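Open day at Voder: two arms, one pegboard
Reviewed June 15, 2024

Voder makes a two-armed bench system called the Limum, and twice a year it opens its workshop in Allitz to anyone who books. I went because we are thinking of buying something similar for our training room, and a brochure only gets you so far. This is a review of the machine as I saw it at the demonstration, plus a few words on the day itself.

The session lasted 20 minutes, in a side room with space for a dozen visitors. The task was a pegboard exercise: small blue parts, including pegs, cylinders and a gear-shaped wheel, on a white board printed with black outlines. It sounds simple, and for a person it is. For a pair of robot hands, picking up a slender peg and standing it upright again is a fair test.

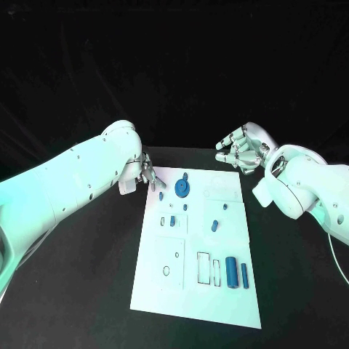 The fingers are the best thing about the Limum. They close slowly and stop when they meet something, and the small pegs gave them less trouble than I had expected. The thick cylinder was handled cleanly every time I watched. The wheel was harder work – it was dropped once and had to be set back by hand before the run could go on.

Speed is the weak point. A full run took 164 seconds, and a visitor next to me said she could do it in a quarter of that. Voder's engineer did not argue. The arms also wait for each other more than they need to, so one hand often hangs still while the other works.

Noise was low. We could talk at a normal level right beside the table.

Setting up is said to take an afternoon. I could not check that, and the manual I was shown runs to 108 pages, with the section on calibration still marked as a draft. A revised version is promised for September.

I also saw the single-arm system from Aigner last year. It was quicker, but it had a plain two-jaw grip and could not have managed this board. If you need fingers, the Limum is the better buy. If you only move boxes, save your money.

The open day was well run. Parking is poor, and the coffee ran out before the second group went in. Booking is free through the Voder website.

Rating: four out of five for the hands, 2 out of five for speed.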